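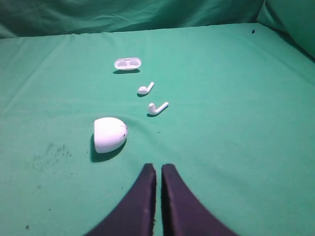 Right, earbuds. Third newsletter running and I'm sorry, but the lost property drawer at Cenbridge is mostly earbuds now and I've had enough. Singles, cases with nothing in them, one bud wrapped in a serviette. If you own a white set like these, two buds with the short stems and an oval case with a little well for each, please go and check yours tonight. Both in? Good. If not, read on.

How it works from this week. Zinash Kassa has taken over the drawer (thank you Zinash) and it has moved from behind the front counter to the cupboard beside the kitchenette, top shelf. Ask for it, don't help yourself. We had a mix-up in May where somebody went home with the wrong left one and it took ages to sort out, emails back and forth, lovely people, but never again.

To claim you need to tell us two things. What's missing, left or right or case or the lot. And something only the owner would know, a scratch, a sticker, the name that comes up on your phone when it connects. "They're white" won't do it. They're all white.

Labelling. Please label. I know they're tiny. Marcelino Medeiros does his with a dot of nail varnish on the inside of the stem, dark red, and he's got both of his back twice now. Paint pen works on a case if you let it dry overnight. A strip of washi tape inside the lid will do as well, put your initials and a phone number on it. Don't put anything over the mesh or the charging contacts. Don't use permanent marker either, mine rubbed off on my ear and I went to the dentist like that.

Cleaning, while we're here. A few of the ones handed in have been, well. Dry soft toothbrush around the mesh, bud held facing down so the bits fall out and not in. Cotton bud for the wells in the case, dry, or the tiniest bit of rubbing alcohol if it's really grotty, then leave it open for a while before you put anything back. No water. No pins. Someone suggested Blu Tack pressed on and peeled off and I've tried it and it's quite good, just don't mash it in. If one side won't charge, clean the well before you go buying a new set, lint gets down the bottom and the bud sits a hair too high. Fixed my sister's that way, took a minute.

Where they go missing, going by what Zinash has written in the book: the couch in the reading room (down the back, lift the cushoins, all of them), the coat hooks, the pocket of the shared gym towels, and the footpath between the side door and the tram stop. The coat hooks one is beanies. You pull the beanie off, the bud goes with it. Or scarves. Take the buds out first and put them straight in the case, not in your pocket with the keys and not on the arm of the couch.

If you find one, hand it in the same day please. Drop it in one of the small zip bags by the sign-in sheet and write where you found it and when on the slip. Zinash will do the rest. Please don't test it in your own ear. Please.

Anything not claimed within 5 weeks goes to e-waste. Sorry, we did hang on to things longer but the cupboard isn't big. Complete sets that still work we'll offer to the homework club first, wiped down properly. Odd singles go in the e-waste tub, there's a battery inside every one of those so never the kitchen bin and never the recycling. Same for empty cases, they've got a battery too. People forget the case.

Last pickup before the break is Friday, December 9, 2022, cupboard open until 5 pm, then it's shut untill we're back in the new year. If you can't make it in, leave a note at the counter with your name and a decent description and we'll put yours aside.

Other stuff in the drawer at the moment: a Kindle cover, reading glasses in a tartan case, a kid's watch, a set of keys with a bottle opener on it. Same rules. Come and get your keys, whoever you are.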